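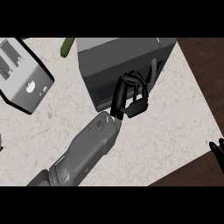
Club Handbook > Sim Track > Section 4

4. Setting up the kitchen counter sim and running the microwave door task

Read all of this before you touch a workstation. Last term three people skipped to step 9 and we lost an evening to it. Section 3 (accounts, logins) has to be done first. If your login doesn't work see Kirsty Dobson, not me.

Software names, so we're all saying the same thing. Toranow is the simulator. Gestum is the program that records your driving and plays it back. Plinau is the shared drive where everything ends up. Holroyd is the team name we compete under, so it's also the name on the project folder. Don't make a new folder called Holroyd2. There are already two of those.

4.1 Before you start

You need:
- a workstation in the back row (front row graphics cards are too old)
- one pair of hand controllers, charged
- your own login
- 300 MB free in your home folder, more if you plan to keep video

NOTE: Controllers take 90 minutes to charge from flat. Put them on the charger when you leave. Not when you arrive.

4.2 Starting Toranow

1. Log in. Wait for the desktop to settle, the drive mounts slow.
2. Check that Plinau shows up in the side bar. If it doesn't, log out and back in. Once is usually enough.
3. Open Toranow from the desktop icon. Not from the terminal unless Reece Dawber showed you how.
4. File > Open Project > Holroyd. Pick the newest one in the list.
5. Choose the scene "counter_marble". The older scenes still load but the scoring is switched off in them.
6. Wait for the textures. The counter comes up plain white first and then the marble fills in. Don't press anything yet.
7. Set the view to Overhead. Keyboard shortcut is O.

CAUTION: Do not hit Save Project when it asks on exit. Ever. That overwrites the scene for everybody. Discard is the right button.

4.3 Checking the scene

Before each session do a quick look over the layout. Microwave and toaster on the counter, both arms loaded. Loose food items get shuffled at every reset so don't worry if the cucumber is somewhere new. The toaster can be turned at odd angles too, that's on purpose, Alfie Ellwood wrote the shuffle script and it's meant to stop us learning one layout by heart.

If an item has fallen through the counter, reset (R). If it falls through again, restart Toranow.

If an arm is missing, you opened the single arm version. Go back to 4.2 step 4.

4.4 Pairing the controllers

8. Turn on the left controller first, then the right. Order matters. They pair in the order they wake up.
9. In Toranow go to Devices > Pair. Both lights go solid.
10. Hold both controllers level in front of you, elbows at your sides, and press Calibrate.
11. Squeeze each trigger slowly all the way. The matching gripper should close. If the wrong one closes you did step 8 backwards, turn both off and start again.
12. Set Motion Scale to 64. The default is way too twitchy and you will hit the toaster.

NOTE: Scale resets to default every time Toranow restarts. Yes we know. Clive Rudd has it on his list.

4.5 Driving the microwave task

The task is to open the microwave door using one arm. The other arm stays parked off at the side of the counter. Judges take points off if the parked arm wanders, so put that controller down flat on the desk once its arm is where you want it.

13. Reset the scene. Let everything come to rest.
14. Press Record in Gestum. Wait for the beep.
15. Bring the working arm up over the open part of the counter. Keep it low but not touching. Come in diagonally, it gives the wrist more room to turn later.
16. Stop short of the microwave. Open the gripper.
17. Line up with the handle. From overhead the handle is the curved light gray piece on the right part of the front. Easy to misjudge how far it sticks out. Switch to Side view (S) to check your height, then back to Overhead.
18. Move in slow until the fingers are either side of the handle.
19. Close the gripper. Half trigger first, look, then full.
20. Pull back and let the wrist rotate with the door. Don't pull in a straight line, the door swings on a hinge and the gripper will pop off.
21. Stop when the door counter on screen turns green. Hold still until the second beep.
22. Press Stop in Gestum.

CAUTION: If the gripper is pressed hard up against the front of the microwave and you keep pushing, the physics gets unhappy. The arm shakes, then something flies off the counter. Let go of the trigger, back out, reset. Don't save that run.

NOTE: Watch the finger nearest the counter top. It's easy to have one pad down on the marble while you're busy looking at the handle, and then it drags. Lift a little and try agian.

Common beginner problem: grabbing the bottom edge of the front instead of the handle. From straight above they look close together. Side view, every time, until you've got the feel for it.

4.6 Saving and naming runs

23. Gestum asks Keep or Toss. Be strict. Keep only if the door opened and nothing else got knocked.
24. Name it like this: initials, task, run number. So RD_micro_07. Underscores, no spaces. Spaces break the upload.
25. Type one line in the notes box if anything was odd. "Slipped once, regrabbed" is plenty.
26. Press Send to Plinau. Wait for the tick before closing.

Everybody on the sim track owes 28 kept runs by the end of July. Tossed ones don't count. Alfie has the tally sheet on the wall by the door, mark your own, we're not chasing people.

4.7 Playing back

Do this for your first few runs at least.

27. Gestum > Library > your run > Play.
28. You get the overhead view with black bands top and bottom. That's just the playback format, the full picture was recorded fine.
29. Use the arrow keys to step. Look at the moment the gripper closes. Are the fingers around the handle or only leaning on it?
30. If you change your mind about a run, right click > Toss. It stays in the bin until somebody empties it.

4.8 When things go wrong

Arm doesn't move at all: controller asleep. Press any button.

Arm moves the opposite way: you calibrated facing away from the screen. Redo step 10.

Gripper closes and opens by itself: low battery. Swap.

Door won't open even with a good grip: check the Locked box under Scene > Microwave. Neville Pickering ticks it for the grip strength tests and it doesnt always get unticked.

Screen freezes on reset: give it a minute. Then force quit. Any run not sent to Plinau is gone.

Door counter never goes green: wrong scene. See 4.2 step 5.

Anything else, write it in the fault book with the workstation number and what you were doing. "It broke" isn't enough to go on.

4.9 Shutting down

31. Open hand, park both arms, then Devices > Unpair.
32. Exit Toranow. Discard.
33. Controllers on the charger, lights showing orange.
34. Log out. Leave the workstation on, updates run overnight.

Next: Section 5, Using both arms together (draft, Kirsty still has the second half)

Filed under: Robotics Club / Handbooks / Simulator
2 comments | 11 shares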